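Home | Articles | Issues | Collections | About
Filed under: Manipulation and Grasping
Shares 4 | Comments 1

4. Sorting small packets from teleoperated demonstrations

4.1 Task and data

The sorting task was chosen because it sounds easy. A single Franka Emika arm with a two-finger gripper picks up small packages and places them in one of three open-fronted bins, and a trial counts as a success only if the item ends up inside the correct bin and stays there. Our industrial partner, Colley, had described the job to us as "basically solved," and we took this at face value for most of November.

Demonstrations were collected by teleoperation over two rounds. The first round produced 200 episodes, all by the same operator, and the resulting policy learned her habits faithfully, including a short pause above each item before closing the fingers. The second round brought the total to almost 500 and spread the work over 4 operators with no agreement on anything. We kept both rounds. The pauses are still in there.

The policy, which we call Meria, predicts short chunks of end-effector motion from camera input and joint state. It is trained in two stages: 4,000 steps on the full set, followed by fine-tuning on the final approach only, meaning the stretch in which the fingers come down toward the item. Figure 1 shows the setup, (a) with a package under the gripper and (b) with the gripper held over the bins.
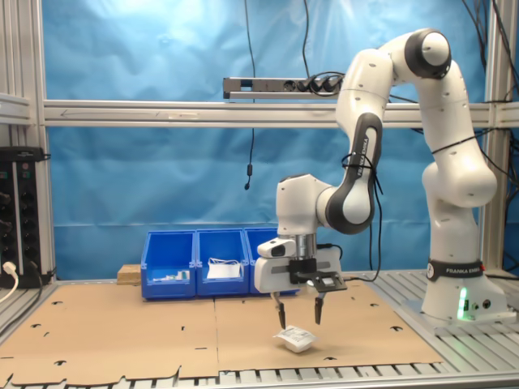
Tincuța Hodoroagă objected in review that weighting the approach so heavily would teach the arm to descend beautifully and grasp badly, and she asked for a baseline in which every part of the episode counted the same. We ran it. The uniform baseline did grasp a little more firmly, on those occasions when it arrived at the package and did not settle on a spot next to it. Her objection holds for rigid items, where both versions find the target and the baseline closes on it with less fuss. For soft packaging we still prefer the weighted version, and we report both.

Soft packaging is where the "basically solved" part came apart. A packet that gives way under one finger tends to turn before the other finger has made contact, and the policy then closes on a pose that existed a moment earlier. The Marinescu controller, used as our scripted reference, handles this by stopping and asking for help. It has the best safety record of anything we tested and the lowest throughput.

4.2 Placement

Placement was expected to be the dull half of the problem, and we had set aside one paragraph for it. The errors were of two types. In the first, the arm released early and the item landed on the lip of the bin. In the second, the arm chose the wrong bin with complete confidence and a very smooth trajectory. 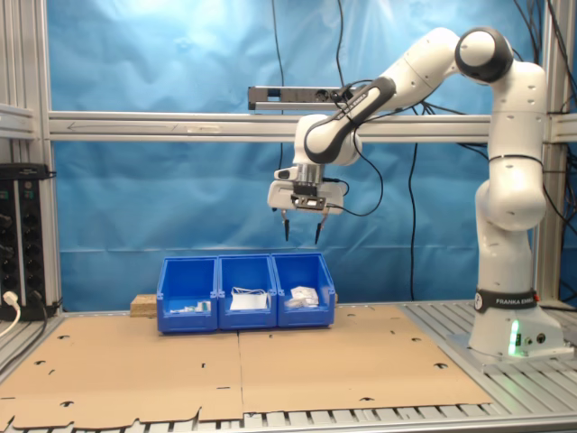 Early release responded well to relabeling. We moved the release point in each demonstration to the last time step at which the gripper was still moving down, and retrained with nothing else changed. Wrong-bin errors did not respond to this, or to a larger image encoder, or to the longer history window that took up most of our computing budget. What helped in the end was giving the target bin as an explicit input - a fix suggested by the Dillen group before we started, in an email we have since reread.

Fig. 1. Sorting setup. (a) Approach. (b) Gripper above the bins.

Previous section | Next section | Back to top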